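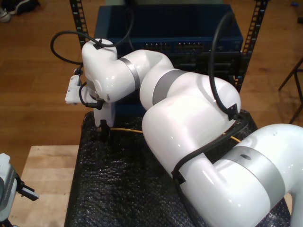 Slide 1. Title and hello

Good afternoon. My name is Dindo Aquino and I run the reading room at the Padilla branch library. I was asked to talk for twenty-two minutes on how we got people to bring books back after we stopped charging late fees. Questions at the end, please.

Slide 2. Where we started

We ended fines in August. Before that, a late book cost the borrower a small amount per day, and the amount stopped growing at the price of the book. Most of what we billed was never paid. At the time of the change we had 129 accounts blocked over old charges. Many of those belonged to children.

Read the letter from the parent here. Keep it short, first paragraph only.

Slide 3. What we were afraid of

The main worry was that the popular titles would go out and stay out. Rongrong Tan at the Mestberg branch had the same worry and said so in writing, so I am not speaking for her without permission. Her branch is bigger than ours and holds more new fiction.

Pause. Ask for a show of hands: who here still charges?

Slide 4. The reminder messages

We rewrote every message. The old one began with the word OVERDUE and the amount. The new one begins with the title of the book and the day it is due. It goes out two days ahead. If the book can be renewed, it renews by itself and the message says so.

Shengli Tan wrote the first drafts. We read them aloud at the desk and cut anything we would not say to a person standing in front of us. The phrase "failure to return" went first. 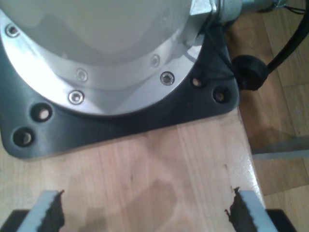 The second message goes out a week after the due date. It gives the opening hours and the location of the drop box, and it says there is no charge. We left that line in even after people knew, and I would keep it. Borrowers who have been away for years don't follow library news.

Slide 5. Lost books

We still bill for a lost book. After six weeks the item is marked lost and the account is blocked. Bring the book back and the block comes off the same day, no questions at the desk. Staff needed practice with this part. It is hard to drop a habit of asking where a book has been.

Slide 6. The drop box

Moved from the back door to the parking lot side. Holds up to 500 items if they are mostly paperbacks. Picture books jam the flap, so we empty it before closing on Friday.

If short on time, skip to slide 7.

Slide 7. What I would do differently

Tell the schools earlier. Dehua Xu teaches third grade near us, and her students heard about it from each other, with some of the details wrong. A one-page note sent home would have fixed that.

Leave this slide up for questions. Copies of both messages are on the table by the door.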